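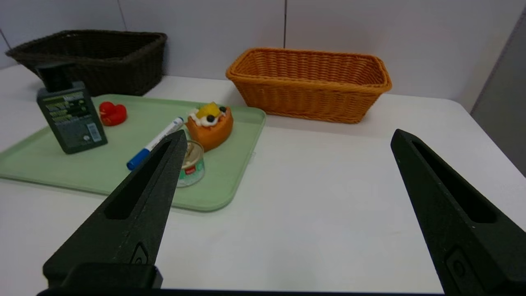
Can anyone walk in and watch the robots at the Finureo open day?

Anyone can, and it's free. The doors on Rampersad Street open at 10 on Saturday and the last demo starts at 3. Kids need a grown-up with them, and if you want to take a turn at the controls you sign up at the front desk when you get there.

I got that question so many times this week that I figured it should go first. I also got to go in ahead of everybody else for the press preview, so let me tell you what's waiting for you, because I had a way better time than I expected to at something called a "manipulation demonstration." 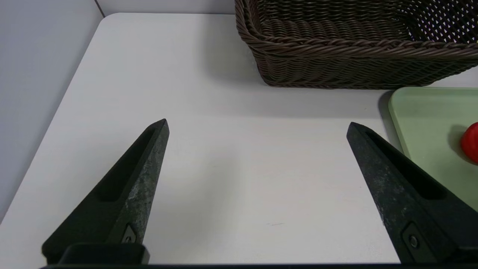 IDANO, March – Finureo has been in the old Rampersad building for a while now, and if you drive past it on the way to the post office you've probably wondered what goes on in there. I sure have! The answer is mostly arms. Robot arms, the kind that bolt down next to a table and pick things up and put them someplace else. The one they're showing off is called Drida, and it has two black fingers that come to a point, kind of like a very serious pair of salad tongs.

The job it gets is tidying. There's a white table with a mint-green tray, a couple of wicker baskets, and a bunch of stuff you might find in any kitchen or toy box. When I walked up, the tray had a bottle with a pump top, a marker with a blue cap, a little can, a toy pastry with fruit on it and a shiny red rubber duck (I was rooting for the duck from the start). Somebody from the crew calls out an item and a basket, and Drida goes after it.

Each pick gets 30 seconds. That sounds like plenty until you're standing there watching the fingers line up on a marker, back off, turn a little and come in again. The whole room goes quiet. Then it closes, it lifts, and people clap for a marker going into a basket, me included. The crew runs the same tidy-up over and over with everything set down in a different spot, and on my visit they'd just wrapped up a block of 100 tries. I asked for the score and they told me it would be on the board Saturday along with the new ones, so I can't give you a number yet. I can tell you that in the stretch I watched, the can gave it the most trouble. It got hold of the rim twice and let go both times. The duck went in on the first try, thank you very much.

I liked that they didn't hide the misses. When it dropped something, one of the engineers just set the thing back on the tray and said "again," and off it went. I asked why they don't use nice square blocks and she said blocks got boring a long time ago, and that a pump bottle is a much better test since it's heavy at one end and has that cap sticking up on top. Fair enough.

There's a camera riding down by the fingers, and they've got its view up on a big screen, so you see the table pretty much the way the arm does, with the two fingertips poking up from the bottom. Try to get a spot near that screen. From the side you mostly see the back of the arm, but on the screen you can see it get close to something and you find yourself leaning.

The hands-on part is in the next room. You hold a controller, the arm follows you, and you get one item. I picked the marker thinking it'd be easy and chased it clear across the tray before I got it up. A boy in front of me, maybe eight, had no trouble at all, so draw your own conclusions.

A few practical things. The full tour takes 70 minutes if you do the talk, the tidy-up demo and the hands-on room, but you can skip the talk (it's fine, it's a little long). Last year's open day brought in 255 people, and the line for the controls got backed up after lunch, so mornings are your best bet. Parking is in the gravel lot behind the building, and the street side is permit only, even on weekends. The demo room is on the ground floor with no steps. The hands-on room has one step down, and the staff have a ramp they'll put out if you ask at the desk.

Coffee and donuts are by the entrance, and they'd like you to leave them there. No food past the yellow line on the floor. Photos are okay everywhere except the workshop at the back, which stays closed to visitors all day.

I'll be back on Saturday afternoon for the final board, and I'll post the scores here once they're up, can included.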